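Rodetti Sandel Wall and Floor Tile
Matt porcelain, 236 mm square, sold by the box

Home / Tiles / Porcelain / Rodetti / Sandel

We've had Sandel on the display boards since April and we're still fond of it! It's a plain square porcelain tile with a soft matt face, made for kitchens, utility rooms, hallways and bathrooms, and it goes on floors as well as walls. There's no pattern to match up, so you can start wherever suits the room and turn the tiles any way you like.

The colour shifts a little from one tile to the next (Rodetti do this on purpose) and it gives a big floor a bit of life without looking busy. Mix from several boxes as you lay and you'll get a nice even spread.

Colours

Mallet is the deep one, a brown-red that looks nearly black in the evening and warms up lovely under a lamp. Flanel is the pale grey, and by far the one we cut most samples of. They're the same size and thickness, so you can run one into the other at a doorway with no trim strip at all.

Dark red panels and pale grey tiles go very well together, if you're still choosing a scheme.
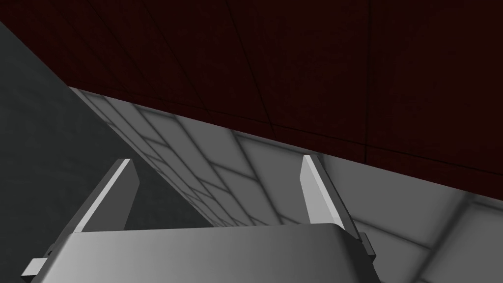
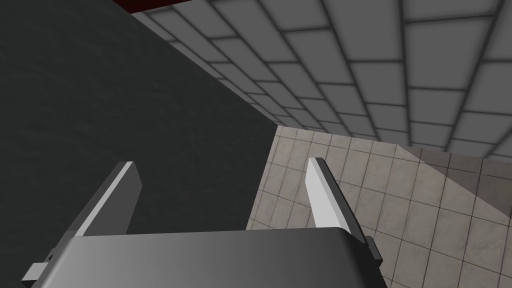 Grout makes more difference than people expect. A shade slightly darker than the tile keeps the grid gentle and hides day-to-day muck, while a bright white joint will make every square stand out. For Flanel we like a mid grey. For Mallet, try charcoal, or a brick colour if you're feeling brave (we were, in our own staff kitchen, and we love it).

Fitting

Leave a 3 mm joint on walls and 5 mm on floors. Use a flexible adhesive over timber or heated floors, and back-butter each tile on floors. Sandel cuts cleanly on an ordinary wet saw, and straight cuts on a good hand cutter are no bother either. Holes for pipes want a diamond bit and a slow speed.

No sealing needed. Wash with warm water and a drop of mild floor cleaner, and go easy on anything waxy, which leaves a film on matt tiles.

Details

Range: Rodetti Sandel
Material: glazed porcelain
Finish: matt
Size: 236 x 236 mm
Edge: straight
Use: indoor walls and floors
Underfloor heating: yes
Colours: Mallet, Flanel
Product code: 2347
Price: £69 per box

Samples are full-size tiles, so do order one of each and leave them on the floor for a few days. Matching skirting pieces come in both colours and are listed under Sandel Trims.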